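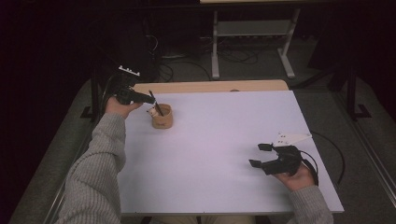 Fig. 1. White board on the wooden table, with the small tan paper cup and black stick.

**Notebook entry – March 4, 2022**
Recorded by: Fouzia Magsi
Bench: Vimis, shared table
Read by: M. Ikeda

**Purpose**

To settle the layout of the writing bench before the new stationery sets are put into use. The present entry covers the cup and the surface only. Drawer inserts and the paper tray are dealt with in Tyra Granström's entry on the Naromham order and are not repeated.

**Surface**

The white board is to remain on the table for all bench work. It was adopted after ink reached the wood on two occasions in the winter, and the marks have not come out. The board is wiped with a damp cloth at the close of each session and dried at once. Solvent is not to be used on it. The Prasertsri cleaner left a dull patch on the previous board, which has been moved to the packing area.

Items not needed for the task in hand are to be kept off the board. This includes notebooks, phones and drinks. The side shelf is available for all of these.

**Cup**

The short paper cup is preferred to the tall plastic holder used until now. The plastic holder kept its contents upright, but it was awkward to reach into from a seated position and took up space at the back of the table. The paper cup is low enough to be filled and emptied from the chair.

Two points against it were raised at the bench:

- It is light. An empty cup moves when the rim is touched, and a long item leaning on one side may tip it. Eskil Dalen proposed a steel washer in the base. One has been cut to size and will be tried next.
- The rim softens with handling. Ikeda expects to replace cups often and asks that the supply be kept in the cabinet, not under the table, where the last sleeve was crushed.

The cup is to stand on the left half of the board, clear of the edge. Tyra Dalen, who works left-handed, asked whether it could be placed in the center. There is no objection, provided it is returned to the left when she is finished. The position will not be marked on the board for the time being.

**Filling**

Items go in one at a time, lower end first, and are let go only when they touch the base. Dropping them from above the rim has dented the bottom of one cup. The limit is four items per cup. With more than that, the contents cross over each other and the cup leans.

Capped items only. An uncapped marker was left in a cup overnight last week and the base was stained through.

**Supplies**

Fleltel has quoted for cups in cartons of 1000. This is far more than the bench requires – some 3 sleeves would be enough until summer – and I have asked whether a part carton can be supplied. No reply at the time of writing.

**Open items**

1. Washer trial: E. Dalen. Result to be entered on the facing page.
2. Part carton from Fleltel: F. Magsi.
3. Old plastic holders to be washed and returned to the store: T. Granström.
4. Decision on a second cup for the right half of the board. Ikeda is in favor. I would prefer to keep that side clear for paper, and the matter is held over to the next bench meeting in March.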